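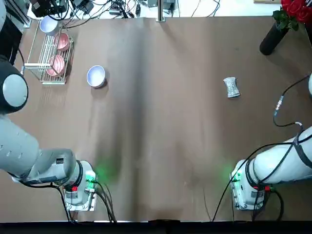

Packaging and Shipping Basics
Week 7 handout: What a box is for

Reading: the Raptis chapter on void fill. It is 32 pages long and feels longer. Skim the history of twine.

1. Where we left off

Last week we sorted damage into drops, crushing, vibration and damp. Most of you blamed the driver for all four. The driver is guilty now and then, but a mug that rattles when it leaves the packing bench was in trouble before it met a truck.

2. The Flenwood case

Flenwood sold glazed dishes by mail out of Drorkville. In one season it shipped 613 orders in a carton meant for something much bigger, having gotten a good price on the cartons. The gap was filled with crumpled paper, more of it on Monday than on Friday, when people wanted to go home. Breakage claims ate the savings by August.

Questions to bring to section:
What did the cheap carton cost per order once claims were counted?
Who in the company saw that number, and who only saw the carton price?
Would a "Fragile" sticker have helped? (Look up what stickers do. It won't take long.)

3. Paper as cushion

Paper works by crumpling, and it only gets to do that once. After a hard drop it stays flat, and the second drop goes straight through to the dish. Students tend to pack for one drop. Parcels get several.

Wrap each piece by itself. Nest bowls on edge, with paper between them, and fill the hollow of each one. An empty hollow is the part of the job people skip, and the rim pays for it.
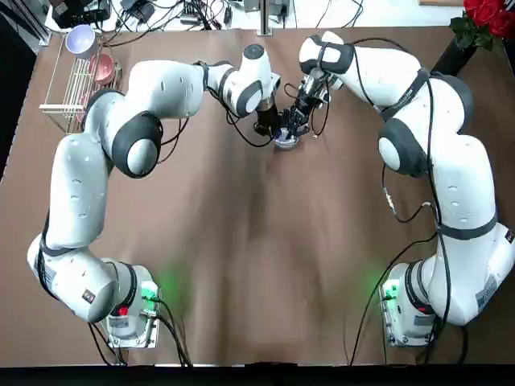

Leave two inches of fill on every side, including the bottom, which is a side. Close the flaps and shake the box. If you hear anything, open it again. Telling yourself it was the tape is a popular choice and has been tried.

4. Assignment

Use the Guveo cost sheet to compare two cartons for an order of 430 bowls. Show shipping, fill, labor and expected claims. Labor is not zero. Last year's class had a remarkable number of people packing for free.

Due at the start of lecture. Staple it, please. A folded corner is not a fastener.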